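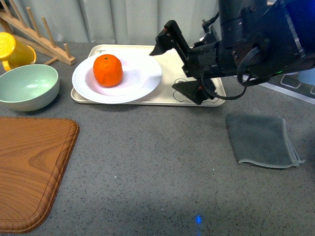
How many demonstrations does a robot need before it can put a piece of fruit where you asked?

Fewer than we thought, as long as the person giving them is allowed to make mistakes and fix them.

That's what came out of our first round at the Vastcombe lab, and it's why I'm writing to ask for your time. I'm Lieselotte Haberkorn, I run the kitchen tasks on the Comine project, and I'm looking for 15 people to come in and teach a robot arm some small chores. You don't need to be technical. You don't need to be good at it either - I'd almost prefer you weren't!

A bit of background. Last year we collected 2,122 demonstrations from people in our own group, all of whom drive the arm for a living and all of whom do it very cleanly. Reach, close, lift, place, done. The policy we trained on those looked great until a mandarin sat a little off from where it expected, and then it would close on air and carry nothing across the counter with total confidence. So we tried again with 1,458 demonstrations from newcomers, with the fumbles left in: the missed grasps, the second tries, the nudging a plate back into place. With fewer demonstrations, the second policy recovered from a miss far more often. Malte Ruppert, who did the training runs, made me check the numbers twice and then checked them himself.

What we don't know yet is which fumbles matter. Is it the near misses? The slow approaches? Or just that new people all come at the same plate from different angles? That's the question for this round, and my own group is no use for it anymore (we've all gotten too tidy).

So what would you be doing? You'd sit at the controls and move the arm through tasks like picking fruit off a plate, putting it in a bowl, hanging up a mug, moving a folded cloth. I'll show you the controls first and you get a practice block that doesn't count. After that you work through a list at your own speed, and I mostly keep quiet. If something rolls off the counter I pick it up and we carry on. At the end there's a short chat about what felt easy and what drove you nuts.

Plan on two visits, each a bit over 2 hours with breaks. We pay 23 an hour, in cash or by transfer, and that includes the practice block and the chat. If you have to stop early you still get paid for the time you were in.

You should be 18 or older, able to use both hands comfortably, and new to driving robot arms. Gamers are welcome but please mention it, I keep a note of that. Left-handed people, please please write - I had exactly one last time. Glasses are fine.

We record the arm's movements, the camera view of the counter and your voice during the chat. Your name is kept apart from all of it, and you can ask me to delete your sessions any time up to the end of September, when Malte starts the final training.

The lab is in the Zidutholm building, second floor, door marked Hegazy (old room name, long story). There's an elevator and there's coffee.

To sign up, send me a few lines by 15/05/2018 with your name, which hand you write with and whether mornings or afternoons suit you better. Questions are fine too, even if you haven't made up your mind. I answer most mail in the evening.

Lieselotte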